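June, notebook, planner stuff. Starting at 4:20 pm, coffee number whatever.

OK so yesterday I left off with the grasp queue stalling whenever the clutter scene had more than a handful of mugs in it, and I blamed the collision checker. Wrong! Lingyun Bai went through my logs this morning (thank you, I owe you lunch) and the checker is fine. The time was going into the scene sync. Every time the planner asked for a new approach pose, Hao was rebuilding the whole planning world from the sim state, meshes and all, even when nothing had moved since the last request. On the default tabletop set you'd never notice. On the mesh-heavy set it adds up fast.

The crates are the worst of it. All that lattice on the sides gets carried into the planning world as real geometry, and one crate mesh comes in at 3,674 triangles before we do anything to it. A box with a hole in the top would do the job for anything we plan against. I had a go at replacing the crates with five flat slabs each (bottom plus four walls) and the planner doesn't care one bit. It does mean we lose the handle slots, so if anyone wants to plan a grasp through a handle, flip crate_proxy back to off in the scene config. Lingyun Qin, I think that's you and only you.

Then I made the sync lazy. Each object now keeps the pose it had when it was last pushed to the planner, and we only push again when it has drifted past a threshold. I set the threshold at 9 mm to begin with, which was too generous, and the approach pose on small stuff got sloppy – the fingers came down off-center. It's at 2 mm now and I've stopped fiddling with it.

Scene reload from the new config, all the usual suspects on the perforated floor, paused at the pre-grasp waypoint:
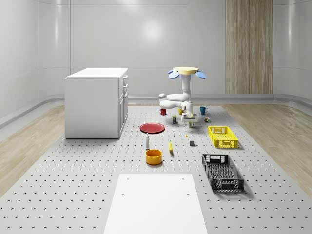 Clutter scene, gripper pointing down over the little olive-green item. Yellow mug is the one tucked behind the arm.

I like this pose for debugging because the arm folds back on itself so much. The elbow is way out to the left and there are plenty of other joint solutions that would put the fingers in the same spot. The IK seed decides which one you get, and until today the seed was random per request. So two identical requests could give you two totally different arms, and one of those might sweep through the mugs on the way over. I'm now seeding from the current joint state first and only going random if that fails. Should have done that in the spring, oh well.

Ran the batch after lunch. 479 pick requests, same scene seed list as before. Planning failures went from 40 down to 9, and I went through all nine by hand. Six are the flat plate, where there isn't a sane top-down grasp anyway and the sampler gives up (it needs a rim grasp, separate ticket, please don't make me do it this week). Two are the black crate blocking the approach when the target spawns right against the wall. The last one I can't explain. Planner returns success, trajectory is empty, no warning. I've saved the state dump in the Cukadholm folder as empty_traj so we can replay it.

Also noticed: the banana has its grasp frame rotated 90 degrees compared with everything else in the object library. Fingers were trying to close along the long way. Fixed in the asset file, but the old Tirico exports will still have it, so anyone loading those needs to patch or re-export.

Still open
lazy sync doesn't know about deleted objects, they hang around in the planner as ghosts until a reset
the viewer still draws the full crate mesh with the proxy on, which is confusing when you're hunting collisions
move the drift threshold out of code and into the config
ask Lingyun Qin if the Bestley branch has its own copy of the sync code, I have a bad feeling it does

5:50 pm. Started the long batch with the random seed fallback turned off completely, just to see how many requests really need it. Leaving it on overnight – please don't restart the sim box.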